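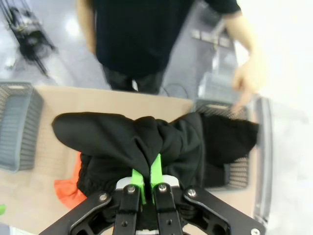 About Plornden

Plornden tests grippers, robot arms, wrist cameras and controllers for companies that are deciding what to buy. We started in Prunbridge with one arm and a rented bench. Ayantu Tufa, who had spent years setting up packing lines, runs the lab and still writes most of the test plans.

We do not sell hardware and we take no commission from people who do. Customers pay a fixed fee for each comparison and get the full results, including the runs that went badly.

What we test

Most of our work is with soft goods. Clothing is hard for a gripper. It folds, it bunches, and dark cloth gives a camera very little to go on. Our standard cloth test uses garments and plastic baskets, and each gripper gets 200 picks with the same arm and the same controller settings. We log missed picks, double picks, dropped items and the time per cycle. Fingertips are scored separately from the gripper body, as a change of tip can matter more than a change of motor.

Camera trials run to 100 picks per mounting position. Controller trials take longer and are quoted by the job.

The Hajji set

Our reference set of 57 garments is called Hajji, after the shop where we bought the first batch. It runs from thin T-shirts to heavy work jackets. Worn items are replaced every July and the changes are listed in the next report.

Working with us

A basic comparison of two grippers takes 24 working days from the day the parts arrive. Please send mounting plates and cables with them. Larger arms are tested at our second site in Kistemmont, which has the floor space and the power supply for them.

Visits are on Friday mornings by appointment. Closed shoes are required in the lab.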